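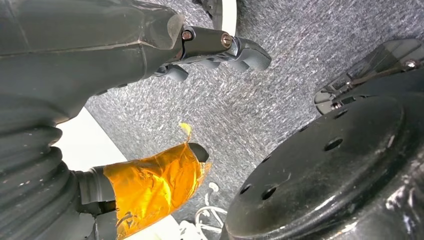 Two brass-colored bolts with a warm copper tint, against dark gray.

Home | Notebook | Recipes | Swatches | People | Search

17/03/2026

Madder, second bath. I'm writing while the pot cools because I want the heat notes down before I forget them, and also because I am thrilled with this red!

Water is from the rain barrel again, 900 ml for the small pot. Tap water from the Zukbridge side of town is harder than ours and I was tempted to try it first, but Kiri wants the soft water baseline done properly. She's right. The chalk comes later, a pinch at a time, so we can see where the color turns from orange to brick.

Root is the Sfakianakis lot, the coarse one. I soaked it overnight in a stocking, poured off the first yellow water and kept it in a jar (do NOT throw this out, it gives a lovely apricot on silk). The fine powder from Bukard is easier to weigh but it gets into the wool and you spend the afternoon shaking it out over the bin. Coarse root in a stocking wins for skeins. Powder is still better for a paste.

Wool is the Vivine two-ply, scoured last week, alum mordant with a little cream of tartar. I left it damp in a bag in between, which I like more and more. It takes the dye evenly right from the start, and there were none of those pale bands we had under the ties in January. Looser ties too, figure eights, cotton.

Heat: brought up very slowly to 55 and held it there for 3 hours. The lid stayed off for most of it so I could turn the skeins with the glass rod. Last time I let it creep up while I was on the phone and the brown came out of the root, a sort of wet cardboard shade that no amount of rinsing will shift. Slow is so much better. The skeins this time look like the inside of a blood orange, and I keep walking back to the pot to check on them.

Turned off the plate and left everything in to cool. Rinse tomorrow, no soap on the first pass.

Odds and ends:
– Test strips first in the bath were linen and it barely moved. Linen needs the tannin step, stop skipping it.
– The exhaust bath is still strong. Put in the gray fleece after the rinse and see what happens over a darker base.
– Iason thinks the iron dip should be done cold and in a separate bucket. Agreed, and label the bucket. One dirty spoon and the whole red is plum.
– Thermometer with the clip reads a bit low against the glass one. Used glass for everything above.
– Order more alum before May, the plant walk group will want some.

Swatch cards: one under the window, one in the drawer, same skein. I'd like to leave the window card all the way through summer with half of it under foil. Madder has such a good name for holding up to light and I'd love to have our own strip to point to.

Next: same again with chalk. Then maybe the marigold heads, if the mice have left us any.

Comments

Kiri Donnelly
Please save me an end of this before you overdye anything. Did you weigh the root dry or after the soak?

Reply from author
Dry! Adding it to the card now, sorry.

Iason Zacharopoulos
The apricot on silk is from the first water only? I got something much closer to straw with mine, but I had let it sit 3 days and it had started to smell.

Contact the workshop | © 2026 Dye notebook, all pages | Back to top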